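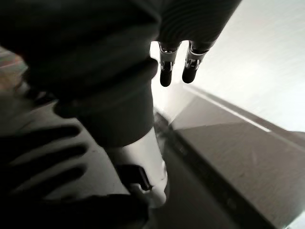

Trodcombe Automation Safety Group: Equipment Pages

Ralik Arm Sleeves and Finger Pads

Applies to: all two-finger grippers and ribbed rubber fingers used on the kitchen benches
Page owner: Hertta Nurmi
Last revised: 20/12/2022

Overview

The Ralik sleeve is a fabric cover for the arm between the shoulder and the wrist. It keeps splashes and crumbs off the joints and covers the gaps where a finger could get pinched. It is not a guard. An arm with a sleeve on it is treated the same as a bare arm under the bench rules, and the speed limit does not change.

Finger pads are black rubber and are sold in sets of 2. Ribbed rubber fingers are ordered separately through Aleksi Ahonen.

Before you start

Check the sleeve with the arm powered off. Run a hand along the ribbed section and feel for splits between the grooves. The smooth section should lie in soft folds when the arm is bent. If it is stretched tight at full bend, it was fitted too low and needs to come off and go on again.

Look at the screws on each finger. A screw standing proud of the metal gets tightened before the arm is powered, whatever job is waiting. Cables near the wrist must have enough slack for a full turn and must not cross the grip area.

Handling dishes

Grip force for ceramic plates is set in the Mimura controller under the profile "Plate." Do not use the "General" profile for plates or bowls. It closes harder. 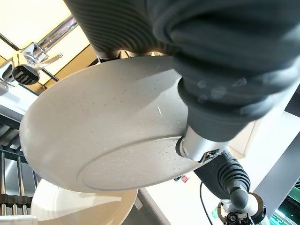 Plates are lifted one at a time. Keep your hands out of the sink and away from the dish rack while the arm is holding anything. If a plate slips, let it fall. Press stop first and pick up the pieces after the arm has been locked out.

Any plate with a chip or crack goes in the discard bin. Light surface scratches are acceptable.

Cleaning

Wipe rubber parts with a damp cloth and mild soap at the end of each shift. Pay attention to the folds, where food collects. No bleach and no solvent. Metal joints are wiped dry. Sleeves can be hand washed and must be fully dry before refitting.

Service life

Finger pads: replace after 3000 grips, or sooner if worn
Ribbed fingers: inspect every 100 grips
Sleeve: replace when split; do not patch

Grip counts are read from the controller and written in the bench log. Hideaki Higuchi checks the logs and will ask about missing entries.

Who may use it

Anyone who has passed the bench course. The course was updated in October, and people who took the older version need to read the new lockout section and sign for it with Tassanee Nakpan. Work with the arm powered and the gate open takes 2 people, one of them at the stop button.

Ordering

Sleeves and pads come from Romaniuk and are kept in the parts cabinet. Write down what you take. For sizes not in the cabinet, contact Eino Kiiskinen with the arm model and the sleeve length.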